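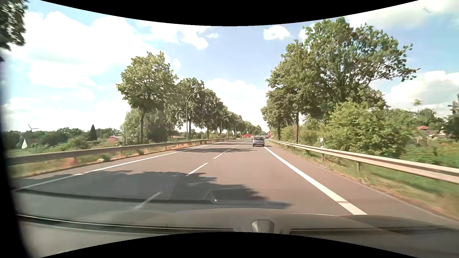
Road Markings and Guardrails on the Pustham Road: Frequently Asked Questions

Steton Road Maintenance looks after the surface, lines, guardrails and signals on the Pustham road under a contract with the district. The answers on this page cover the points drivers and adjoining landowners raise most often. Last revised 2021-11-13.

What does the solid line at the side of the road mean?

It is the edge line. It marks the outer limit of the traffic lane. The pavement outside it is shoulder and is not built to the same depth as the lane, so it should not be used for regular travel.

What is the difference between long and short dashes?

Dashes along the center of a stretch separate lanes and may be crossed when the way is clear. Shorter and more closely spaced dashes are used where a lane begins, ends or crosses another, including in the area of a junction. The gap length matters as much as the dash length. Both are set out on the marking plan before the crew starts.

What material are the lines made of?

Edge lines and lane dashes are thermoplastic with glass beads dropped onto the surface while it is still hot. Arrows and stop lines are preformed thermoplastic, cut to shape in the shop and torched down on site. Temporary lines are waterborne paint. Paint wears faster and is replaced once the final surface has been accepted.

Why do some lines look worn while the ones next to them look new?

Lines wear where tires cross them. A lane line near a turn gets crossed far more often than an edge line on a straight, and arrows are driven over by nearly every vehicle in the lane. We re-mark by section according to the reflectivity readings, and a section can be due in one lane only.

How is a line tested?

Mansa Amegashie's survey crew drives the route with a reflectometer each July and takes a spot reading wherever the mobile result is doubtful. A section passes if 95 percent of its readings are at or above the contract minimum. A section that fails goes on the work list for the following season. Stop lines are inspected on foot. 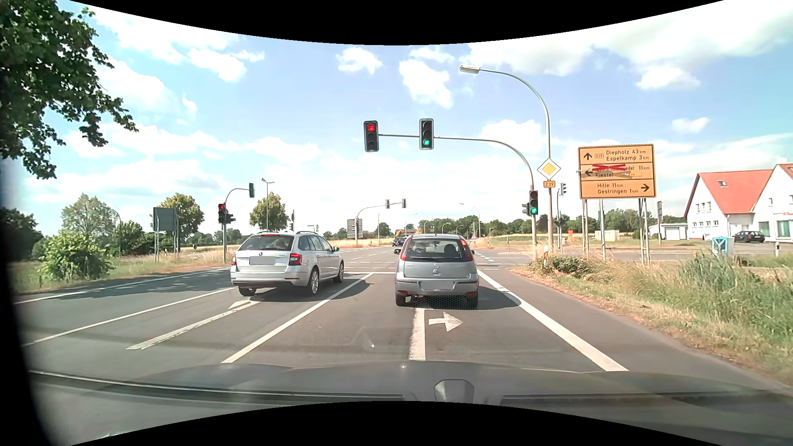 Which lane should I be in to turn left at the signals?

Use the lane marked with a left arrow and stay in it up to the stop line. Once the lane line becomes solid, do not cross it. A driver who ends up in the wrong lane should follow the direction of that lane and turn back at a safe place farther on.

Where exactly should I stop at a red light?

Behind the stop line, with the front bumper short of it. The detector loops are cut into the pavement on the approach side. A vehicle standing well past the line can be outside the loop, and the controller may then not register that anyone is waiting.

Who sets the signal timing?

Timing belongs to the district's signal contractor, Aubert. We maintain the mast, the arm and the foundations only. Reports about timing sent to us are forwarded, which adds a day or so – it is quicker to write to Aubert directly.

What are the posts on the verge for?

They are delineators. They show the line of the road at night, in fog and in snow, when the edge line may not be visible. Each carries a reflector facing oncoming traffic. Please do not move one to make room for a gate or a driveway. Apply for a relocation and we will reset it at the correct offset.

How are the guardrails maintained?

The beams are galvanized steel on driven posts. Surface rust on a post is recorded and left alone unless section loss is found at ground level. A dent in the beam is measured, and the beam is replaced if the profile has flattened beyond the permitted amount. After a collision, a damaged length is coned off and a temporary barrier is placed within 48 hours.
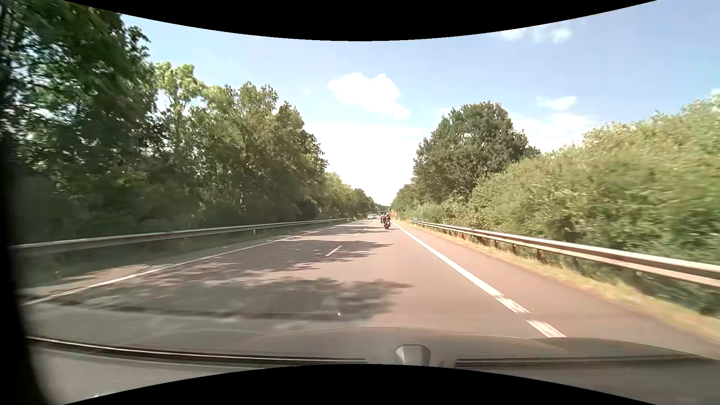
Replacement beams come from Vindik in standard lengths. Odd lengths at the ends of a run are made to order and take longer, so a temporary barrier may stay in place for several weeks.

Who cuts the grass and trees along the road?

We mow a strip on each side, measured from the edge of the pavement, and clear growth around posts and rails. Trees outside the strip belong to the adjoining landowner. Branches over the road must be kept clear of the traffic envelope. If they are not, we send a notice and allow four weeks before cutting at the owner's cost.

Do tree shadows affect the road surface?

Shaded pavement dries more slowly after rain and holds frost longer in the morning. Shaded lengths are listed separately in the winter plan and are treated first.

Are new lines slippery for motorcycles?

Any marking has less grip than bare asphalt in the wet. The specification calls for an anti-skid aggregate in arrows and stop lines, where riders brake and turn. Riders should still avoid braking on a marking – fresh material in particular.

I hit a guardrail. What do I do?

Call the police first, then report the location to our office. Repairs are billed to the driver's insurer. Damage estimated at less than 1,000 is settled on a standard form without a site meeting.

How do I report a fault?

Write to Primo Morelli at the Steton depot. Give the nearest junction, the direction of travel and the side of the road. For a missing delineator, also say whether the stump is still in the ground. Do not stop on the shoulder to take measurements.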